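About Plaltodico

We write and check working rules for people who collect handling data with hand-held grippers, and for the shops that later run robots on what was learned from it.

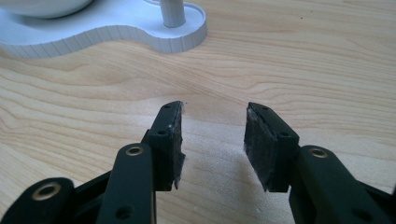 Most of our work starts with a binder. A client sends us their procedures, usually long, usually approved by someone senior, and asks us to confirm that they meet good practice. We read the binder. Then we ask to stand next to the bench for a day, and the two things rarely match. We have stopped being surprised by this and started charging for it.

Plaltodico was set up by Tõnu Ozoliņš after several years of writing procedures himself. By his own count he wrote a lot of pages that had no effect on how anyone worked. The company is small and means to stay that way. We have 2 offices, Siline and Ternum, and the Ternum one is a room above a bakery with a bench in it.

What we think of standards

We are not against them. The published safety standards for industrial robots are worth having and we tell every client to buy the current editions and read them. Our trouble is with what happens next. A standard gets turned into a checklist, the checklist gets turned into a form, and after a while the form is what people are protecting. We have seen forms with every box ticked for a tool that had been on loan to another site all week.

Hand-held tools get the worst of it. They have no motors to lock out and no cell to fence off, so they tend to fall outside the rules written for robot arms. Then somebody decides they need no rules at all. We disagree. A worn pad changes how a part sits in the grip, and a session recorded with bad pads will teach a machine something about bad pads. Whether that matters for a given job is a fair question. We would like to see it asked before the session and answered in writing.

What we ask for

Our bench rules fit on 2 sides of paper. Clients are sometimes disappointed by that. The main ones are these:

Look at both gripping pads before each session. Frayed edges, torn flaps and worn patches get written down, even when the decision is to carry on.

Open and close the fingers fully by hand and feel for play in the linkage joints. "Seems fine" is not an entry.

Keep the tool's number with the recording. If the pads are changed, the log says when and by whom.

Clear the table of anything that isn't part of the task, and say in the log what the task object is.

Stop when the light changes enough to bother you. People argue with this one every year and we have left it in.

The person holding the tool signs the log. A supervisor who was in a meeting at the time does not.

We also set a cycle limit for pads. Ours is 2,000 grips, and we will be plain about where that number comes from: it is a cautious guess based on our own bench, with our own objects. If your parts are sharp or oily, it is probably too high. Treat any supplier who gives you one figure for every use with some suspicion, us included.

Audits

A standard audit takes one day on site and a week of writing. We have done roughly 40 of them. We don't issue certificates, seals or badges for your website, and we turn down work where the report has been promised to a customer before we have visited. The longest argument we have had was with a good client, Sakalauskas, over whether a log filled in at the end of the day counts as a log. We said no. They still fill some of theirs in at the end of the day, and the report says so.

Things we don't know

We don't know how much a tidy log improves the finished robot. There are people who will sell you a percentage. We have looked for the evidence and found small trials, mostly run by whoever was selling the software. What we can say is that when something goes wrong, a shop with honest records can find the bad sessions and throw them out, and a shop without them has to guess.

Working with us

Write to the Siline office with a short account of what you do and a copy of one real log page, unedited. Please don't send the binder first. We are closed for the second half of December, and audits at the Ternum bench are by appointment only.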